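4.2 Who Makes the Ice

Ice in Tavville is a social matter before it is a domestic one. The town has 3000 residents, two grocery stores, and a long-standing view that buying ice by the bag shows poor planning. Interviews were held where people kept or used their cold appliances.

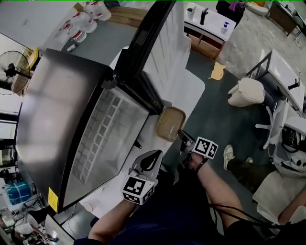
Figure 4. Tavville, February, both views.
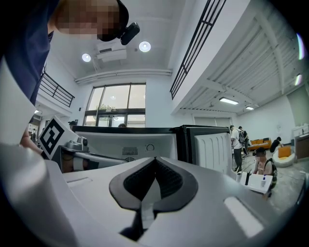 Page last updated: February, 4:40 p.m.

We asked 138 households to keep an ice diary for one month, and 115 handed in something we could read. The rest returned shopping lists, a partial novel, and in one case our own instructions with the spelling corrected. Respondents wrote down when ice was made, who made it, and where it went. They also wrote down a good deal about their in-laws, which we have coded separately.

Mendes, in an earlier study of the coastal town of Heken, argued that ice moves between neighbors like any small favor: freely given, quietly remembered. Our diaries support the second half of that claim. Ice given to a neighbor was recorded with the date, the occasion, and sometimes the quality of the thanks. Ice received from a neighbor was mostly recorded as "had some ice."

The gap is too wide to blame on bad handwriting. If the diaries are taken at face value, Tavville gives away far more ice than it takes in, and the difference must be melting somewhere on the road. We prefer the duller reading, that people keep better books on their own kindness. Godinho (Zulmira Godinho, personal communication) suggests that hosts were also padding their entries for our benefit – a fair point, and one we would have liked to hear before the diaries were printed.

Refilling the tray caused more trouble than sharing did. Of 400 entries that mention an argument, most concern an empty tray put back in the freezer. Households in the Prirkotano district, where kitchens are small and families are not, had settled this by naming one person responsible. That person was usually whoever had complained last. The arrangement seems to have cut down on complaints, though we cannot say it produced more ice.

Section 4.3 turns to picnics, where the same rules apply with less shade.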